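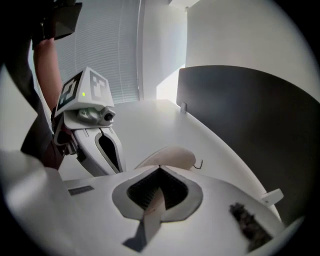

Resetting a shared work table

Posted Nov 2, 2019 by Reijo Keskinen

This procedure applies to the long tables at Brivlow. It replaces the October version. Allow 31 minutes for the first pass. Later passes are shorter.

What you need

4 shallow bins with labels
2 microfiber cloths
Mild dish soap, diluted in 1000 ml of water
Masking tape and a marker

Steps

1. Move everything to one half of the table. Do not sort yet.
2. Wipe the cleared half with the damp cloth, working from the back edge to the front. Dry it with the second cloth.
3. Sort the items into the bins: daily use, weekly use, belongs elsewhere, unknown. Cables are coiled and taped before they go in – loose ends tangle with everything else in the bin.
4. Shift the bins to the clean half and wipe the other side.
5. Return daily items to the table. Weekly items go on the Dahlgren shelf, labels facing out.
6. Write the date on a strip of tape and put it on the "unknown" bin. Anything unclaimed at the next reset goes to the storeroom.

Notes

Do not spray cleaner directly on the surface. Apply it to the cloth, wring it out, then wipe.

If the table has an oiled finish, skip the soap and use plain water.

Bin labels are in the top drawer at Jorkent. Spare tape is kept with them.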